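# Gelillow listening course, upper level: a review

Gelillow is a listening course for adults learning English through military and defense news. I used the upper level from January to May, mostly at 6 in the morning before work. I translate for a shipping office and wanted more practice with this kind of vocabulary.

The course has 13 units. Each one has a news report read at a slow pace, a word list, and a short talk between two speakers. Topics include air bases, border patrols, supply ships and peacekeeping. The word list at the back has 1,461 entries, and most reports run to around 700 words.

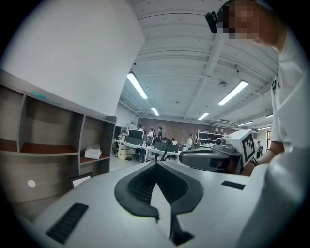 *A gray gripper with a marker cube on top.*

The reports are the best part. The reader, Uldis Pärn, speaks clearly and leaves a pause after long names. Ranks and units are explained the first time they come up, then used without help. Unit 6, on runway repair, took me three tries.

The talks are weaker. Both speakers sound as if they are reading, and the same jokes come back in units 4 and 9. The player also loses your place if you close it during a report. I wrote to the publisher, Fimavbridge, and got a polite reply but no fix so far.

I tried Dzene before this. It has newer stories, but there is no word list and the audio is too fast for me.

Gelillow costs $20 a level. I would buy it again for the reports and skip the talks. Beginners should start with the lower level, which has the same topics in shorter sentences.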